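About Humham

5 min read

Humham is a workshop with nine benches, one good drill press, one bad drill press, and a two-finger gripper arm that most of us have apologized to at some point. We teach evening classes, we rent bench time by the month, and since September we have been building a kitchen robot in the back corner. It does not cook. It is supposed to put things away. So far it mostly thinks about it.

The place was started by Vasanthi Fernandes and Leandro Arroyo, who had each filled a garage and were being asked, separately, to stop. They signed the lease on the old Sorell upholstery shop, all 821 square feet of it, and moved in with a lathe, four stools and a difference of opinion about pegboard. The pegboard went up. Leandro still keeps his pliers in a coffee can.

What we do

Classes run in blocks of four evenings. You can learn to solder, to read a motor datasheet without crying, and to wire an emergency stop before you wire anything you might need to stop. Zlatko Stojanović teaches the last one. He has all his fingers and would like you to keep yours.

Bench members get a key, a shelf, and 78 dollars a month subtracted from their account. For that you can use everything except the bad drill press, which only Anselmo Siqueira is allowed to touch, the two of them having reached some kind of understanding.

The robot in the corner

The arm is called Plarnex, after the word printed on a box of surplus gears that turned out not to fit it. The base is secondhand, the wiring is ours, and the fingers were designed by Heloísa Macedo, who went through 11 versions before she was happy and has since started on the twelfth.

The job we gave it sounds small. Dinner things are left on a surface, and the robot picks each one up and sets it where it belongs. People do this half asleep. For the arm, a plate is a thin edge that doesn't want to be pinched, and fruit is worse, having been designed with no regard for parallel fingers at all. A long curved piece of fruit will roll, or swing, or be gripped so near one end that the rest of it sails off sideways like a boom.

So we practice in simulation. The rendered kitchen costs nothing to clean, which was the winning argument. The members who came here to get away from screens have been very patient, by which I mean they have gone back to the lathe. We run the pick in software, look at where the fingers are, argue, change one number, and run it again. Heloísa has a notebook with 959 of these runs written down by hand, most of them followed by a single word we can't put on this page.
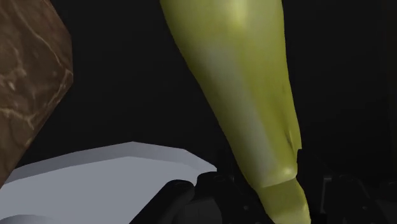 The view from close to the fingers is the one we argue over most. From across the room any grasp looks reasonable. Up close you start asking whether the tips have closed on the narrow part or are only standing politely on either side of it, and whether there is room to back out without dragging the crockery along. Black fingers against a black background do not help. Leandro wants to paint them orange, in the simulation at least. Vasanthi says that if we can't see black fingers we should fix the lights. This has been going on for a while and both of them seem to be enjoying it.

The real arm gets its turn on open evenings, at a speed chosen by Zlatko, and snails have commented. Please stay behind the tape. Please also stop bringing it bananas. We know it's kindly meant, but there is only so much banana bread a workshop can absorb.

Joining us

Come to an open evening first. Wear closed shoes. If you have a half-finished project you are embarrassed by, bring it, and you will find it a place on the shelf next to ours. We don't do repairs for hire, we can't fix your Pellegrini espresso machine, and yes, we have been asked.

Page last updated November 2, 2024.

Comments

gearhead_marta: Took the soldering block. Can confirm the datasheet evening involved very little crying. Is bench time still full or has the list moved?

Humham: Moved a little! Two shelves are free, one of them near the heater.

T. Oduya: Team orange. You could do one finger each and let them fight it out.

rustbucket: What's wrong with the bad drill press? I have one that only goes in reverse and I'd like to know if they're related.

Anselmo: Bring it in.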